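Farzana Orakzai
Thread: what happened when we stopped labeling approach direction by hand. Results from the Dromico shelf-picking runs, 1/11
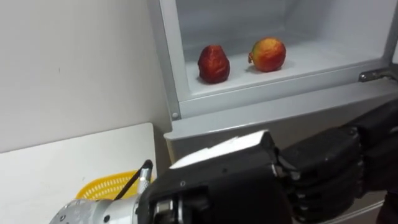

2/11
The question is how a policy should choose where the hand goes in when the target sits inside a box with one open side. Our old pipeline (Ploltetti) took the direction from a human label on each demo. The new one infers it from the wrist path over the last stretch before contact. A refrigerator compartment is a good test, with a raised lip along the front and a hinge bracket at the right end of the opening. With the hand this low, just under the level of the lip, a straight line to either fruit runs into the front edge. The path has to go up first, then in.

3/11
Data: 1039 teleoperated demos on one arm with one multi-finger hand. Head view plus joint states. No depth. Of these, 584 are compartment tasks and the rest are open-table picks. Same operators for both groups.

4/11
Labels: we fit a short spline to the wrist positions and take the tangent at the point where the fingers start to close. That tangent is the approach vector. No one touches it afterward. Demos where the fit residual is above threshold are dropped from this loss term but kept for everything else.

5/11
Main result: on compartment tasks, inferred labels beat human labels on lip collisions. On open-table picks the two are the same within noise. I expected the second part. On a table almost any direction from above works, so label quality has little to act on.

6/11
Why human labels do worse: the annotators picked from a fixed set of directions, and "front" covered both a level entry and a steep one. The policy averaged them. The average of a level entry and a steep entry goes through the lip.

7/11
Ablation: we gave the policy human labels at finer resolution. This closed part of the gap. It also took Zaidi's annotation team most of December, so I would not recommend it as a fix.

8/11
Training cost is unchanged. One extra head, one extra loss term, weight set once on the open-table split and left alone. We checkpoint every 2000 steps and report the last checkpoint, no selection.

9/11
Failures. 17 of the test runs ended in a hinge-side stop, where the fingers got too close to the bracket and the force limit tripped. The approach vector was fine in most of these. The problem was finger spread on entry, and we don't model that. Adding a spread term is the next thing on my list.

10/11
Two limits to keep in mind if you want to use this. It was tested on one hand only, and a smaller gripper may never see the lip problem at all. Also, if your operators take odd paths, the inferred labels will copy them. We saw this with one operator who always came in from the left, and we had to rebalance.

11/11
Code for the spline fit is in the Pledard repo under labels/. The config for the compartment split is in the same folder. The demos themselves are waiting on a storage move and should be up by Saturday. Questions about the residual threshold: read the config comments first, then ask me.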